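**How do I get 23 ninth graders to run a "startup" without it turning into one kid's company?**

Four weeks in, we have a logo and no product. Budget is $920.

**Clorow**

Rotate the boss job every week. Mine hated it, then got used to it - the usual path. Keep $724 locked up until they show you a plan.
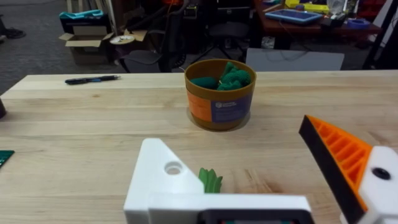
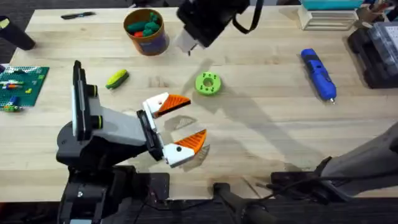
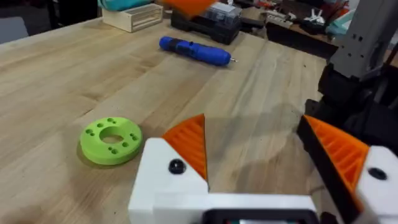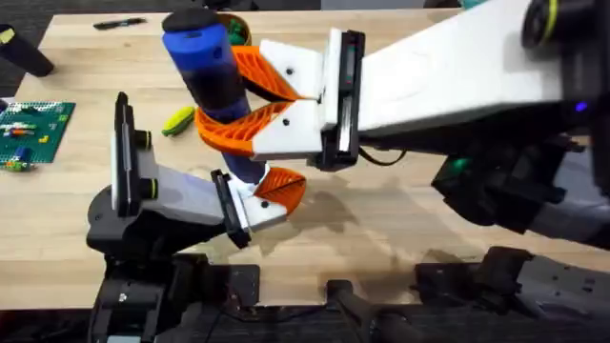

### Dafis

Skip the logo next time. Also, why ninth graders?

### Palia

Seconding the weekly rotation. Grade the meeting notes too, or you won't get any.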